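Inicio > Notas técnicas > Percepción

Superficies transparentes y el segmentador de contacto

Llevaba tres versiones del módulo de percepción sin tocar la etapa de segmentación por plano. El método es el de siempre: se estima el plano dominante con RANSAC, se descartan los puntos por debajo y lo que queda se agrupa en candidatos a objeto. Con mesas opacas funciona bien y es barato. Con escritorios de vidrio, el plano dominante es el suelo.

El caso lo abrió Ivana Maldonado en el repositorio de Drosel con un título muy corto: «la mesa no existe». Tenía razón. En los clips de limpieza de escritorio, el mapa de profundidad atraviesa el tablero y devuelve las baldosas. El teclado y el ratón quedan flotando, sin apoyo, y el planificador rechaza cualquier trayectoria de barrido porque la restricción de contacto exige una superficie de soporte a menos de 3 mm del objeto. El mensaje de error era «support_surface: none», correcto desde el punto de vista del código y bastante inútil para quien lo lee.

Probé primero lo evidente, que era bajar el umbral de inliers y forzar la búsqueda de planos horizontales a varias alturas. El marco metálico del escritorio da algunos puntos válidos, pero son pocos y muy mal repartidos. Con 300 iteraciones el ajuste salía inclinado en uno de cada tantos fotogramas, y un plano inclinado es peor que no tener plano: el planificador lo acepta.

La alternativa que ha quedado en la rama principal invierte el orden. En lugar de buscar la mesa y después los objetos, se segmentan los objetos en RGB, se toma el borde inferior de cada máscara, se proyecta con la profundidad del propio objeto y se ajusta el plano a esos puntos. Un teclado es casi ideal para esto, por ser largo y rígido y tener poca altura. El ratón aporta un segundo grupo de puntos fuera de esa línea y fija la inclinación lateral.

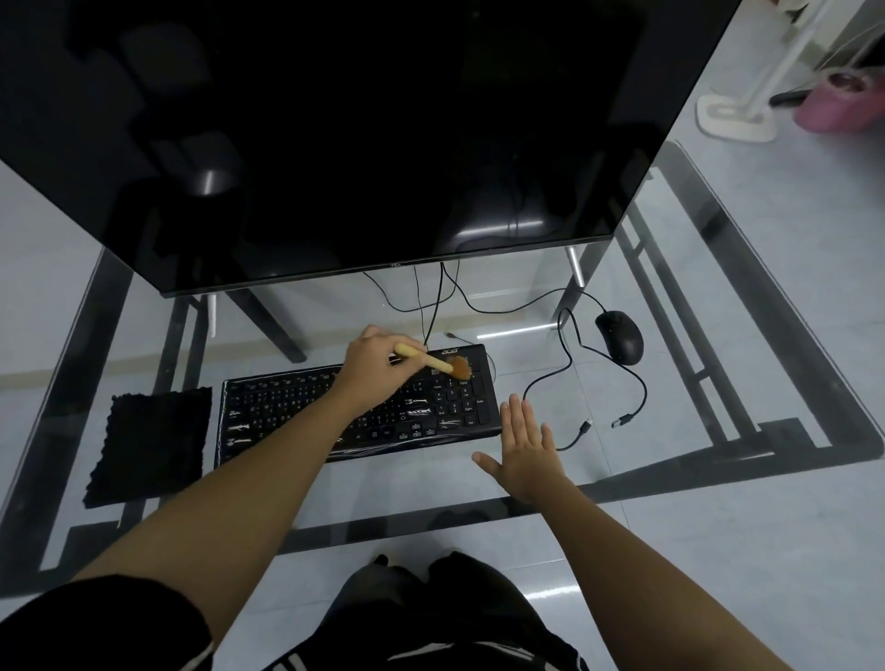

El segundo problema es el instante de contacto. Para imitar un barrido hay que saber cuándo la herramienta toca y cuándo se desplaza en el aire, y la distancia entre la punta y la superficie no se puede medir con fiabilidad si las dos aparecen en la misma ventana de píxeles. Las cerdas, además, se deforman. El estimador anterior trataba la herramienta como un sólido rígido y colocaba la punta dentro del teclado, con lo que la etiqueta de contacto se activaba por penetración y no se desactivaba hasta que la mano salía de la zona.

Ahora la herramienta se modela en dos tramos: mango rígido y extremo flexible, con una longitud efectiva que puede variar entre dos límites. El contacto se decide con la velocidad tangencial del mango y con la diferencia entre longitud nominal y efectiva. Hay una histéresis de 200 ms para evitar el parpadeo de la etiqueta. Es un valor puesto a mano, y Archana Bisht ya me ha dicho en la revisión que no le gusta. A mí tampoco, pero el valor aprendido oscilaba según el operador y de momento prefiero una constante documentada.

Quedan los brillos. El plástico transparente sobre las teclas produce reflejos que el detector de bordes interpreta como geometría, y una pantalla apagada refleja la habitación lo suficiente como para generar alguna máscara espuria. Para esto último he añadido un filtro de coherencia: si una máscara cae por completo dentro de otra clasificada como pantalla, se elimina. Es una regla tosca – fallará el día que alguien pegue una nota en el monitor – y está marcada como tal en el código.

Los cables siguen fuera. Son finos y cuelgan, y la profundidad los pierde a trozos. El planificador los recibe como una zona de exclusión dilatada alrededor de los píxeles detectados, lo que a veces bloquea la mitad derecha del escritorio. Wenceslao Bravo propuso representarlos como curvas con un radio fijo y tiene un prototipo que compila, aunque todavía no está conectado a nada.

Sobre el conjunto de validación interno, 88 clips con tablero transparente, la versión nueva encuentra un plano de soporte utilizable en todos menos en 3. Dos de los fallos son clips sin ningún objeto rígido apoyado durante los primeros segundos, así que no hay borde que proyectar. El tercero no lo entiendo. El plano aparece desplazado hacia arriba de forma constante y sospecho de la calibración, pero los otros clips de esa misma sesión salen bien.

El cambio está en la rama main de Drosel desde esta mañana, con el parámetro «support_from_objects» desactivado por defecto. Quien lo active tiene que borrar la caché de planos, que no se invalida sola. Lo de los cables lo retomo en enero.

10 de diciembre de 2018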